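Trudamico Household Survey Finds Little Behind "Plant-Powered" Cleaning Claims

Last updated: February 27, 2022

Trudamico, an independent buyers' group that looks into household product claims, has published a report on dish soaps and surface cleaners sold as natural, green or plant-powered. Its finding is that shoppers are often asked to pay more for words that nobody is required to define.

The group surveyed 1,840 households in November. Of those, 65 percent said a leaf on the label made them think a product was gentler. Far fewer could say what it was supposed to be gentler on - hands, drains, rivers or the dishes.

"We asked one simple thing of the sellers," said Genivaldo Batista, who wrote the report. "What does 'plant-powered' mean, and how would a buyer check it? Most of the replies repeated the phrase back to us in a longer sentence."

Trudamico reviewed the sales claims of 400 products, from supermarket basics to small-batch refills. It did not run lab tests and makes no claim about how well any of them clean. The report deals only with what buyers are told before they pay.

Only 4 of the products came with a full ingredient list, a stated plant-based share and an explanation of how that share was worked out. Others gave a percentage with no hint of what it was a percentage of. Water, the report notes, was sometimes counted as a "naturally derived" ingredient. That may be true, but it is hard to see why anyone should pay extra for it. 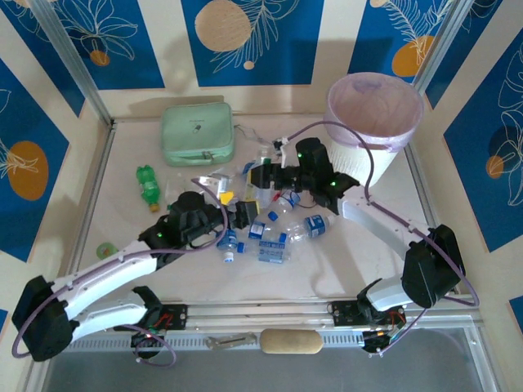
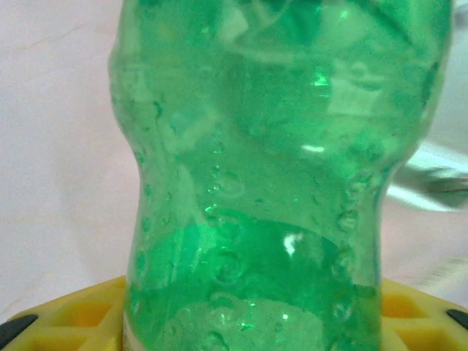
Leaf drawings on printed panels; green liquid in a translucent green bottle.

Color gets a chapter of its own. Many people in the survey linked a green product with a mild one, though dye says nothing about what else has been mixed in. Trudamico would like sellers to state plainly when color has been added for looks.

Two firms answered the group's questions in detail. Mekar, which sells refills by mail, supplied its working figures and agreed to drop the word "pure" from its website. Grímsdóttir, a maker of soap bars and liquids, defended its wording and sent a nine-page reply, printed in full at the back of the report. Readers can decide whether it needed nine pages.

Trudamico is also doubtful about the Sokosora pledge, a voluntary promise on honest labeling that member firms sign each year. The pledge has no outside checks and no penalty for breaking it. "A promise you grade yourself is still advertising," Batista said. "We'd be happy to change our minds once somebody outside the membership gets to look at the books."

The report asks for a shared definition of "plant-based," a ban on percentages without a stated basis, and ingredient lists that can be read without a magnifying glass. It is free to read at Trudamico's office and by mail on request. Firms that wish to dispute an entry may do so in writing, and their replies will be added to the next edition.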